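Filed under: Workshop notebook / Drinks counter

January, just after the morning break

A long entry, so put the kettle on. We're well into the cup work for the Merkosdale canteen now, and I wanted to get down what I've been turning over since my visit, before it gets buried under gripper settings.

The canteen does 600 hot drinks on a busy day, and more than 300 of those leave the counter with a lid on. Hyvönen, who has run the morning shift there for longer than I've been in this trade, let me stand beside her for a whole rush, bless her. It's the lids that hurt. She showed me her thumb joint! The talking she likes, and she'd gladly have more of it, so the plan we've agreed is that the arms take cups, lids and carriers, and the till and the chat stay with her and the other 3 on the rota.

Grip first. Cladeo's default closing force is meant for stiffer things than paper, so I've taken it down to 36 on their scale (whatever their scale is, the manual doesn't say) and we're going up in small steps from there.

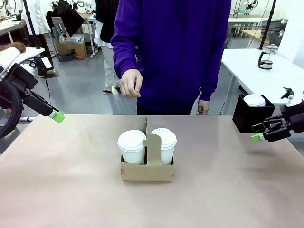
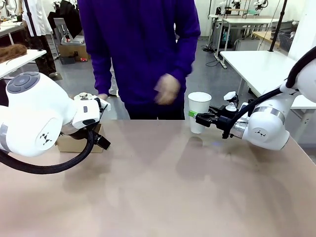
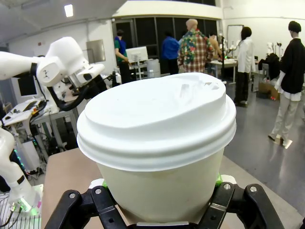 Top: two lidded cups in the carrier. Middle: cup held from the side. Last: wrist view, lid on.

Still to sort out: who tops up the lids once the counter is running? Vorkalow's drawing has the stack behind the arms, and I wouldn't want to be reaching past them at eight in the morning. I've asked for it to come round to the staff side. I'd also like the rota people to have a say in where the stop button goes, as they'll be the ones leaning over to press it.

L. Eskola

Comments (3)

pk: Side grip looks right to me. Have you tried it with the double-walled cups?

Leena Eskola: Not yet, they're still in the post. Will add a note when they come.

counter_sam: I do the afternoons at Merkosdale. Please keep the carriers on the left, we're all used to them there.

Back to top | Contact the workshop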